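Velwood Robotics Lab: Demonstration Operators Wanted (Part Time)

Posted 2023-09-21
Location: Trondby building, second floor, the door that sticks
Contract: four months, renewable if we still like each other

We are teaching a pair of robot arms to put furniture together. The furniture is small, white and 3D printed, and no one will ever sit on it. The arms learn by example, so somebody has to supply the examples, and the four of us who have been doing it would like to go home before dark once in a while.

You would guide the arms through short assembly tasks, over and over, while the system records everything: joint positions, gripper state, camera views, your pauses, your second thoughts. Each run is called a demonstration. A good one takes a minute or two. A bad one also takes a minute or two, and we keep those as well, in a separate folder with your initials on it. 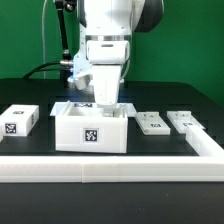 Gripper at the open box. Every part carries a printed marker so the system can tell where it is.

What the work is like

A shift is 4 hours with a real break in the middle. The target is 60 usable demonstrations per shift once you are trained. In your first week you will not come close, and we have budgeted for that. Nuria Ambaye runs the training and has the patience of a parking meter, in the sense that there is a lot of it but it does run out.

Before each run you reset the table. Boxes, plates and blocks go back to their starting places, which the screen gives you, and the starting places change from run to run. This is deliberate. If every part began in the same spot the learner would memorize the spot, and we would have built a very expensive music box.

Then you do the task. Reach, grasp, lift, line up, lower, let go. The controls are two handheld grips and a foot pedal. Most people get the hang of the grips in a day. The pedal is another matter.

At the end you label the run as success, partial or failure, and add a note if something odd went on. "Block slipped at the rim" is a useful note. "Ugh" is in our records 14 times and has so far taught the model nothing. 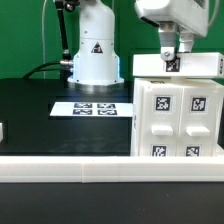
Who we are looking for

Steady people. You do not need a degree or any programming. If you have ever decorated cakes, repaired watches, soldered, sewn, or parked a trailer backwards in front of an audience, put that near the top of your application.

You should be able to:
- sit or stand at a bench for two hours at a stretch
- see fine detail at arm's length (glasses are fine)
- follow a written procedure even on the days you are sure you have a better one
- tell us when you have a better one
- write a plain sentence about what went wrong

Left-handed applicants are very welcome. Our current data leans heavily to the right and the model is starting to show it.

Gamers ask whether gaming helps. Somewhat. Gamers learn the grips quickly and then go too fast. The model copies what it sees, including your hurry, and a robot in a hurry with a small tray is no use to anyone. 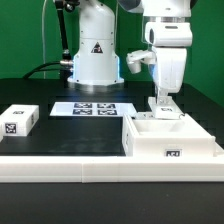
Block and tray. Slow on the way down, please.

What you get

Paid training, paid breaks, and hourly pay on the lab's technician scale, which we will tell you in the first phone call so that you don't have to ask. Morning or afternoon shifts, your pick, first come first served. There is coffee. Obsa Chala makes it strong and takes comments badly.

You also get your name in the dataset credits if you want it there. The collection is called Weldu, and it will be released in March to other research groups. No video of your face or voice is recorded. Your control inputs are, and they will be published under an operator number. Read the consent form before you sign it. Etenesh Belay wrote it in ordinary English and would be pleased if somebody noticed.

What you don't get

A desk. A robot to take home. Any say in the music before noon.

How to apply

Write to Līga Jaunzems at the lab office with a page about yourself and the shifts you could work. No cover letter template, please. We had 100 applications last time and a large share of them were passionate about synergy.

If your page looks right we will invite you in for a paid trial hour. You will get ten minutes of instruction and then try to put one part into another part using the arms. We look at how you go about it on the third and fourth tries, so a clumsy first try will not count against you. Gizella Virág dropped hers on the floor and now runs the afternoon shift.

Parking is behind the Cakcombe warehouse next door. Use the spaces with the yellow lines. The other ones belong to Cakcombe, and they do tow.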